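Cumari Robotics Club Notes
December 28, 2022
By the Lalleck team mentor

Most student manipulation projects are graded on whether the thing got folded. I have judged the Mukosura home-tasks challenge for three seasons and mentored a team through the last one, and I think this is the wrong quantity to measure. A fold score rewards the final configuration of the cloth. It tells a marker very little about the grasp, which is where the engineering is.

Our team began in August with garments on a flat table under even light. The results were good and they did not transfer. A table has one height and a hard stop. A couch cushion has a crown, a rounded edge and a compliance that varies with distance from the seam, so a fixed approach height tuned on a table will be too high in one spot and bury the fingertips in another.

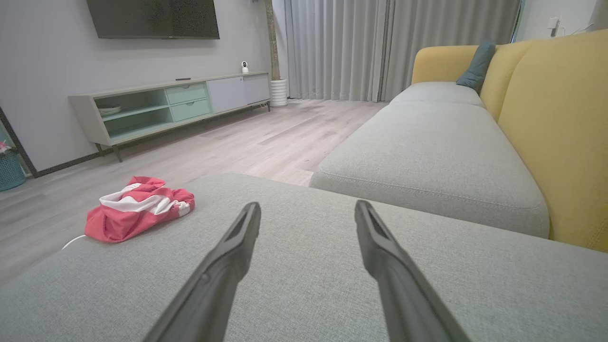
Wrist view, fingers over the grey cushion, garment off to the left.

The students' first response was to ask for more data. They had 200 demonstrations and wanted 700. I argued against it, and lost, and the extra 500 moved the fold score by 3 points. What helped more was an afternoon spent sorting failed grasps by cause: approach angle, closing too early, closing on upholstery, closing on two layers when one was wanted. None of those categories appears on the Mukosura score sheet. A team that closes on upholstery and gets lucky on the retry scores the same as a team that never does it.
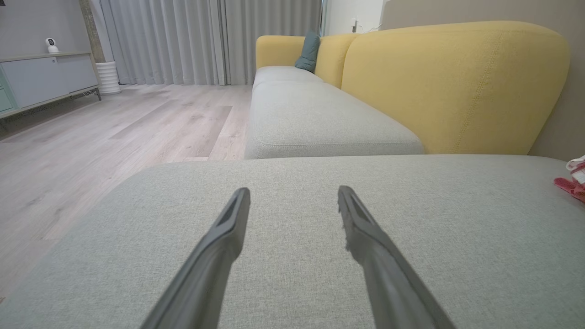 Ocampo disagrees with me on this and has said so at two judges' meetings, the argument being that a grasp rubric invites teams to optimize for tidy approaches and stall before the fold, and that a household would only care about the folded item anyway. The second half is true of a product. A course is supposed to produce people who can say why the product failed, and a single terminal score gives them no practice at it.

The first half is a fair objection. It can be handled by weighting. I would put 14 of the available marks on grasp and leave the fold as the largest single item.

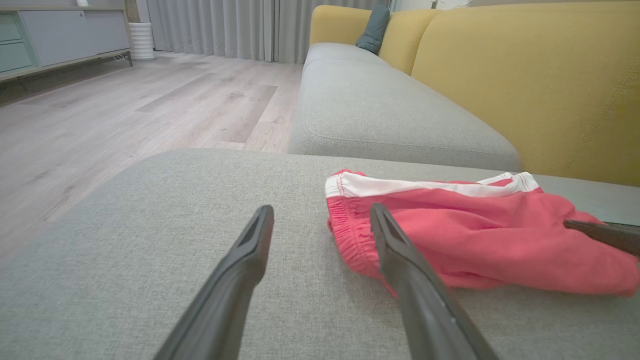 What a grasp rubric should contain

Contact location relative to the intended feature, recorded before closing. Number of layers held after closing. Whether the supporting surface was gripped. Number of regrasps, with a stated cause for each. All four can be marked from logs and wrist video by a student judge with a short briefing.
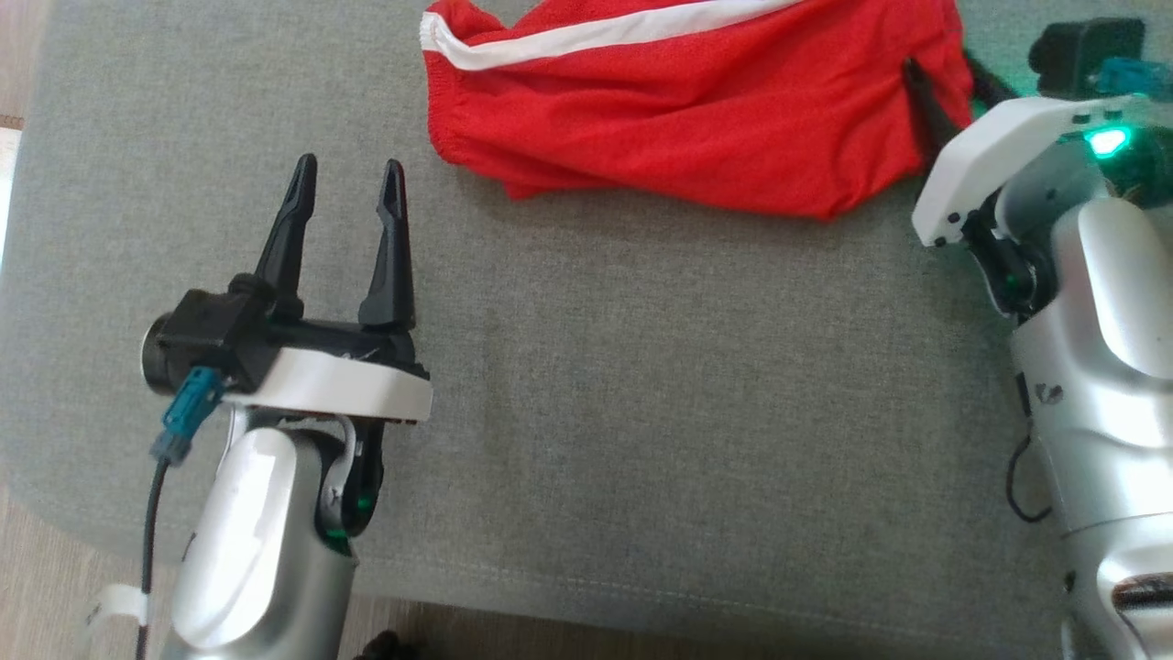 Bimanual entries need one further line, for coordination. Teams tend to write the second arm as a mirror of the first, and the code shows it. With a crumpled garment the two sides present different problems. An elastic gathered end, like the one at the left end of the red item, offers thickness and folds to close on, and a flat stretch of cloth offers much less. The arms should be allowed different approach angles and different closing thresholds, and the report should be required to state both. Lalleck's report did not, and I signed off on it, so part of the fault is mine.

The rules for next season are open for comment. I have submitted the four items and the bimanual line as a draft amendment.

This site uses cookies to remember your preferences. Accept | Manage settings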